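关于我们

Sevenari 工坊设在一栋旧印刷厂房的二层，面积198平方米，主要用途是自制机械臂与小型自动化装置。工坊由 Priit Juška 和 Hernán Ayala 创办。Juška 负责机构设计与驱动电路，Ayala 负责仿真环境、控制软件和标定流程。两人原先各自在家中车库施工，后将机床与测试台合并到一处，对外开放共享工位。

目前登记使用者104人，大多数为业余制作者，另有少量职业学校学生。工坊不承接批量加工，也不代售零件。

工作范围

当前主要项目代号 Yorath，目标是一台可在普通住宅内开柜门、拉抽屉、取放小件的双臂机器人。结构件在工坊内铣削和打印，关节模组采用自制减速器，末端为平行二指夹爪。控制代码在上机之前，先在仿真房间中运行。仿真房间由 Illex 场景库生成，墙砖、台面、柜体均可单独调整尺寸与材质。

夹爪视角是调试中使用最多的视角。相机模型安装在掌部后上方，两指始终留在视野内，指间开度可直接与编码器读数对照。 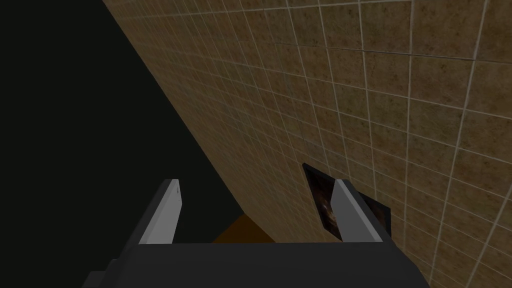
没有编程基础，能否参加 Yorath 项目？
可以从机械组开始。机械组的工作包括零件去毛刺、轴承压装、线束制作和尺寸复检，所需工具由工坊提供。转入软件组之前须完成一次入门培训，内容为坐标系、关节限位和急停逻辑。

工作流程

每项动作按固定顺序推进：先在仿真中确定接近方向和夹爪姿态，再检查手臂与柜体、台面之间的间隙，最后下载到实机，以低速执行。实机首次运行时，夹持力上限设为20牛，由一名成员在急停按钮旁值守。参数修改一律写入日志，口头通知无效。

接近方向的选取对柜类任务影响较大。掌部比手指宽得多，手指能到达的位置，掌部未必能通过，因此间隙检查以掌部外轮廓为准。

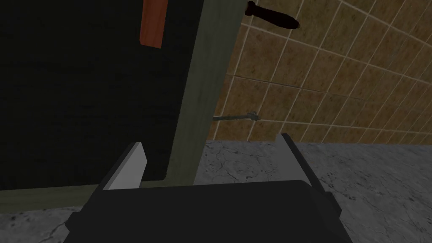
夹爪视角：两指张开，前方为深色柜体与瓷砖墙，右侧为灰色大理石台面。

双臂协调

双臂任务由 Ayala 编写的调度程序 Gralier 管理。程序为两臂分别维护占用空间，空间重叠时，优先级较低的一臂暂停。优先级由任务文件指定，运行中不可更改。早期版本允许两臂自行协商，结果是互相等待，该方案已停用。
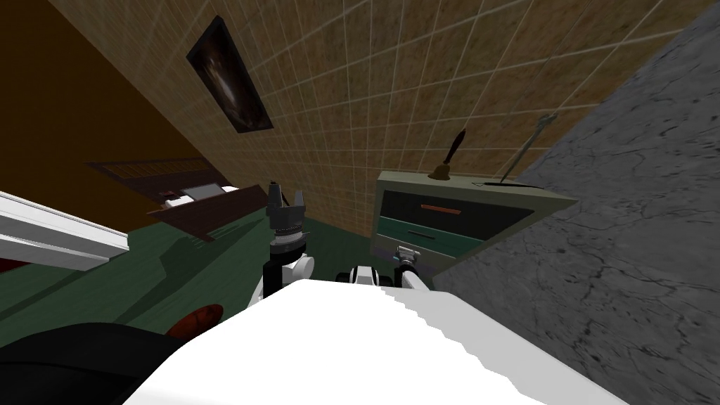
Gralier 的任务文件采用纯文本格式，每行对应一个动作，包含目标坐标、姿态、速度和超时时间。抽屉类动作另设拉出方向和行程两个字段。以灰绿色柜子为例，右夹爪位于下层蓝绿色抽屉前方，左夹爪张开、指尖朝上；柜顶立有一只长柄铃和一根金属细杆，这类细高物体在碰撞模型中按外接圆柱处理，半径另加安全余量。圆柱模型偏保守，会损失部分可达空间，但计算量小，工坊现有电脑可以承担。

碰撞模型每次改动后须重新跑完回归测试。测试集现有近800条轨迹，由软件组成员轮流维护。未通过测试的版本不得下载到实机，创办人提交的版本同样适用。

场地与设备

机械区配有台式铣床、小型车床、两台打印机和一台手动压力机。电子区配有焊台、示波器和可调电源。实机测试区以透明护板隔开，地面贴有黄色边界线，机器人上电期间任何人不得越线。仿真工作站设在靠窗一侧，使用前须在门口登记表上填写时段。

同一场景一般从多个机位反复查看。头部机位用于判断两臂相对位置，腕部机位用于判断指尖与把手的距离，两者结论不一致时以腕部机位为准。

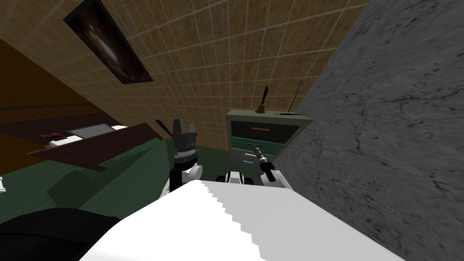
仿真房间：双臂位于柜前，右臂末端接近橙色抽屉把手。

加入与联系

新成员须先参加安全说明，之后可申请共享工位。工位按月续用，材料费另计。自带零件须贴姓名标签，无标签零件在每月清理时移入公共料箱。每年12月工坊停机检修，期间机床不开放，仿真工作站照常使用。

Yorath 的图纸、任务文件格式说明和 Gralier 源码可向软件组索取。来访请提前一天预约，到达后由一层货梯旁的楼梯上楼。机械类问题联系 Juška，仿真与控制类问题联系 Ayala。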